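로봇 동아리는 왜 늘 성공한 영상만 보여 주는가

지난 학기부터 나는 대학 연합 로봇 동아리 '날탐(Naltham)'의 외부 심사를 맡고 있다. 심사라고 해 봐야 학기 말 발표를 듣고 질문 몇 개를 던진 뒤 점수를 적는 일이다. 이번 학기 과제는 두 팔로 물건을 통에 나눠 담는 작업이었고, 학생들은 과제 이름을 '샤키아(Shakya)'라고 붙였다. 발표 자료 첫 장에는 큼직하게 이렇게 적혀 있었다. "2,479회 시연으로 배우는 양팔 분류."

나는 이 숫자 앞에서 벌써 마음이 좀 식었다.

시연을 많이 모았다는 말은 학생들이 고생했다는 뜻이다. 그건 안다. 방학 내내 교대로 조종기를 잡았다고 하고, 원래 목표는 3,000회였다고 한다. 하지만 발표 20분 가운데 시연을 모은 이야기가 절반이 넘었고, 로봇이 사람 손을 떠나 혼자 움직였을 때의 결과는 슬라이드 두 장으로 끝났다. 자율 실행은 379회. 그중 몇 번을 실패로 셌는지 물었더니 발표자는 기준을 정리하는 중이라고 답했다. 기준이 없으면 성공률도 없다. 그런데 그래프에는 막대가 그려져 있었다.

발표가 끝나고 작업대를 보러 갔다. 흰 벽 앞에 흰 탁자, 그 위에 색이 다른 통 세 개. 깔끔하긴 했다. 학생들이 손을 많이 본 티가 났고, 나사 하나까지 왜 거기 있는지 설명할 줄 알았다. 그 점은 내가 학생이던 때보다 훨씬 낫다.

그래도 의심은 가시지 않았다. 빨간 통에는 검은 원통형 물건 네 개가 세워져 있고, 파란 통에는 연한 파란색 물건이 둘 있다. 물건 색이 이렇게 뚜렷하게 갈리면 로봇이 무엇을 보고 판단하는지 알기 어렵다. 모양을 보는지, 색만 보는지, 아니면 통의 위치를 통째로 외웠는지. 통 순서를 바꿔서 돌려 봤느냐고 물으니 해 본 적이 없다고 했다. 내 생각엔 첫 주에 해 봤어야 할 실험이다. 배경도 마찬가지다. 벽과 탁자가 거의 같은 색인 환경에서만 배운 모델을 복도 책상에 옮겨 놓으면 어떻게 될까? 그 질문에는 다들 웃기만 했다.

양팔을 쓴다는 것도 따져 볼 일이다. 발표에서는 '협업'이라는 말이 열 번 넘게 나왔다. 한 팔이 집고 다른 팔이 기다리는 동작을 협업이라고 부르려면, 기다리던 팔이 결국 무엇을 해내는지를 보여 줘야 한다. 한쪽 팔로 전부 옮기는 것과 비교해 시간이 줄었는지, 떨어뜨리는 횟수가 줄었는지. 비교 대상이 없었다. 팔이 두 개니까 두 개를 썼다는 인상을 나는 끝내 지우지 못했다. 손가락이 여러 개 달린 손도 그렇다. 단순한 집게로 같은 일을 시켜 본 기록이 한 줄만 있었어도 내 점수는 달라졌을 것이다.
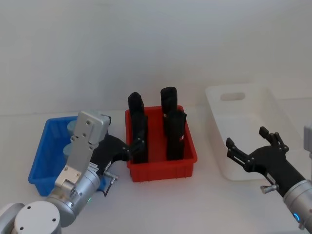 대회가 만드는 버릇

학생들 탓만 할 생각은 없다. 이 동아리가 목표로 삼는 '데바르드(Devard) 챌린지'는 예선을 영상으로 심사한다. 제출 영상은 한 편이고, 편집만 하지 않으면 몇 번째 시도인지는 묻지 않는다. 규칙이 그러니 다들 제일 잘 나온 한 번을 고른다. 지난해 본선에 오른 팀이 13개였는데, 내가 읽은 보고서 가운데 실패한 시도를 제대로 적은 것은 한 편뿐이었다.

그 한 편을 쓴 사람이 린지 포마레(Lindsay Pomare)다. 교환학생으로 와서 한 학기만 있다 간 학생인데, 보고서 부록에 실패를 유형별로 나눠 적어 두었다. 집기 전에 물건을 밀어 넘어뜨린 경우, 집었다가 통 테두리에 걸린 경우, 아무것도 잡지 않은 채 빈손으로 옮기는 동작을 끝까지 해낸 경우. 세 번째가 특히 재미있었다. 로봇이 물건을 확인하고 있지 않다는 뜻이기 때문이다. 순위는 낮았다. 나는 그해 보고서 중에 지금도 꺼내 보는 것이 그것뿐이다.

후배들이 쓰는 '수베비츠(Suvevitz)'라는 기록 도구에는 실패 유형을 적는 칸이 이미 있다. 포마레가 만들어 놓고 간 칸이다. 이번 학기 기록을 열어 보니 거의 비어 있었다. 담당 학생은 시간이 없어서 나중에 채우려 했다고 말했다. 나중에 영상을 돌려 보며 채우면 된다는 말도 덧붙였는데, 손끝이 물건에 닿았는지 스쳤는지는 그 자리에서 본 사람이 적는 편이 훨씬 정확하다.

점수를 어떻게 줄 것인가

지도 교수는 내 평가가 박하다고 했다. 학부생들이 이 정도 장비를 직접 세우고 돌린 것만으로도 대단하지 않냐는 것이다. 장비를 세운 점수라면 나도 후하게 줬다. 문제는 발표 제목이 '배운다'고 주장했다는 데 있다. 배웠다고 말하려면 가르치지 않은 배치에서도 해내는 모습을 보여야 한다. 검은 물건을 파란 통에 섞어 두고, 흰 반투명 통을 왼쪽으로 보내고, 조명을 하나 꺼 보는 정도면 된다. 오후 한나절이면 끝날 일이다.

다음 학기 심사표에는 항목 두 개를 넣자고 동아리에 제안해 두었다. 하나는 실패 기준을 실험 전에 써서 제출할 것, 또 하나는 통의 위치를 심사 당일에 심사위원이 정하게 할 것. 두 번째 항목에는 학생들 반대가 심하다. 당일에 바꾸면 보정을 다시 해야 한다는 이유였다. 통 하나 옮겼다고 다시 맞춰야 하는 시스템이라면 그 사실부터 발표 자료에 적는 것이 맞다고 나는 답했고, 아직 회신은 받지 못했다.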